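On Tape Loops and the Grengate Recordings
Posted by Soo-ah Won, 2019-07-04

Readers of this blog have asked for further information on the use of tape loops in the Grengate recordings, first issued on cassette in an edition of 500. The present entry is confined to the second side, which contains 11 short pieces.
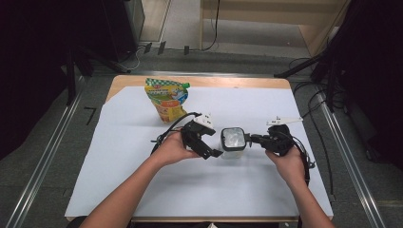

Each piece was built from a single length of quarter-inch tape, spliced end to end and played at half speed. The Clomwood transfer preserves the splices, and they are audible as a faint click at the start of every cycle. Later editions removed them. In my view this was an error, as the click served as the only fixed pulse in the music. 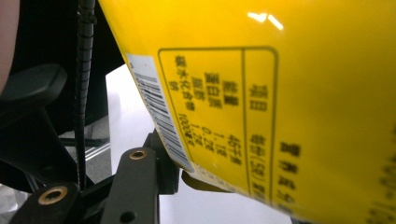 The tempo of the fourth piece is commonly given as 80 beats per minute. Measurement of the Clomwood transfer does not support that figure, and the loop drifts noticeably after the second minute. Ghumman's liner notes attribute the drift to a worn capstan, while Rovetti regards it as deliberate. I have not been able to settle the matter. Corrections from readers who own the original cassette may be submitted through the contact page.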